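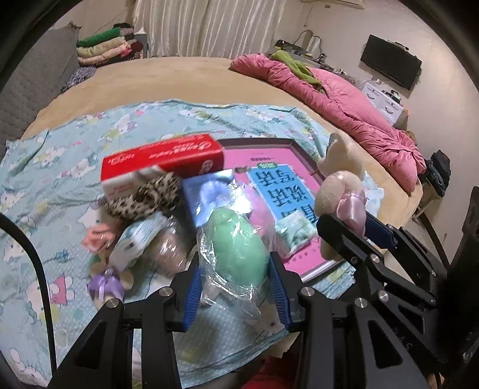 Trelmont open day recordings

README, version 2, 3 June 2020
Contact: Norbert Brabec

This folder contains the recordings from our open day in May. Visitors could try the hand-held grippers, one in each hand, and pick up small goods from a bed: scrunchies, little packets, items in clear plastic bags.

Contents
- 69 recordings, from 18 visitors
- 16 recordings also have written notes (folder "notes")

Known problems
Clear bags give strong reflections, and the depth values there are not reliable - please check them before use. The clocks of the left and right gripper were set by hand.

Please write to Norbert before you share the files outside the Katiyar group.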